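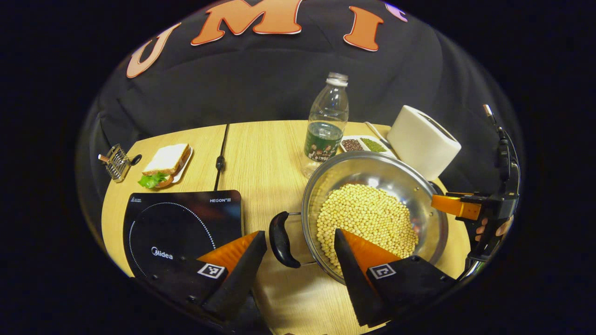

I started this site in 2015 because I wanted somewhere to ramble about old real-time strategy games, and the forum I used to ramble on had just shut down. I still play most evenings after dinner, usually losing as the Shih faction in Erkow (they're slow, they're fragile, I love them). Erkow is all about hoarding. You pile up grain until your storehouse looks like a steel bowl heaped with soybeans, and then somebody's cavalry shows up and takes the lot. I could talk about that game forever, and on this site I pretty much do!

## What you'll find here

Mostly long write-ups of matches, patch notes read way too closely, and map guides. There are 376 posts in the archive right now, and a few of the early ones are rough, but I've left them up.

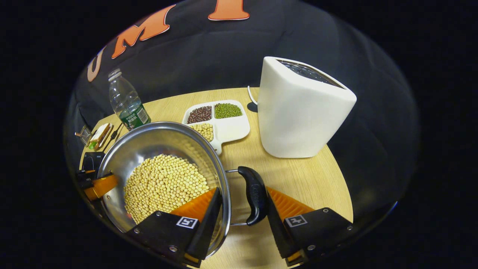 I also cover Climent, the city builder, whenever a new expansion lands. My opinions on its trade system have gotten me some very long emails. Keep them coming, I read every one.
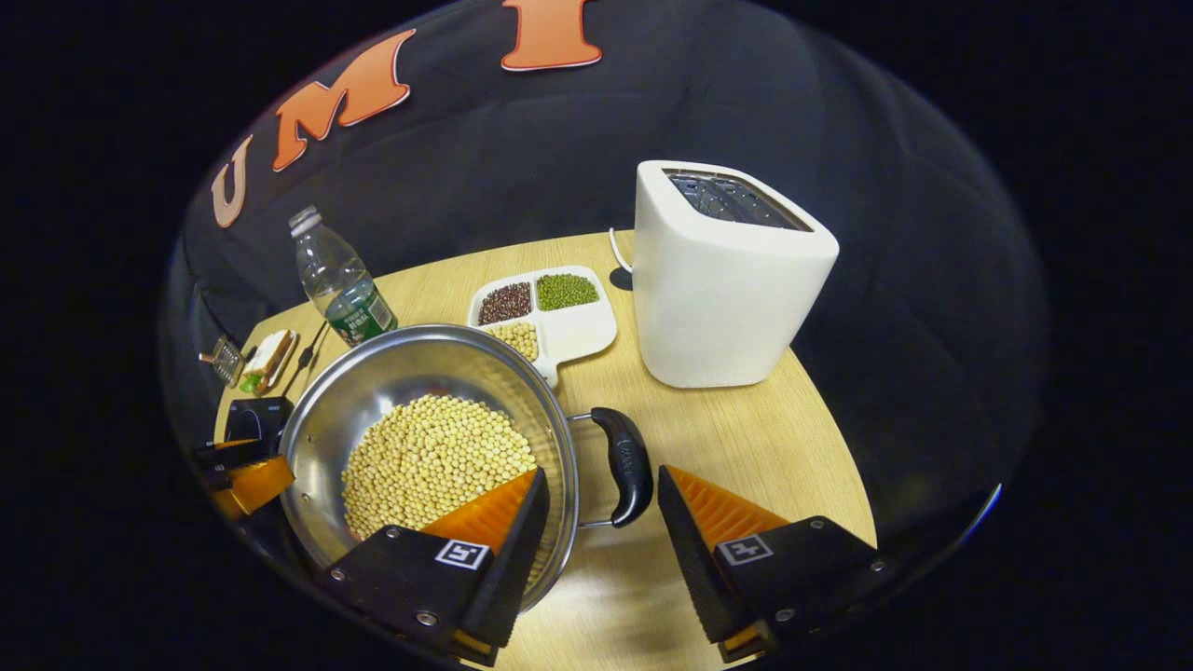

## How it runs

It's a one-person site with 2 rules for the comments: be kind, and mark your spoilers. I pay for my own games, and if a studio sends me a key I say so at the top of the post.

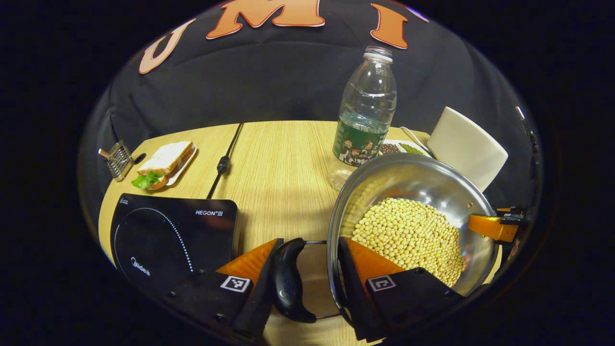 New stuff goes up when it's finished, so some months are busy and some are pretty quiet. November is always packed, with the Cerville Open on and me staying up way too late watching the bracket. If you want to get in touch, use the contact form, and tell me which faction you play.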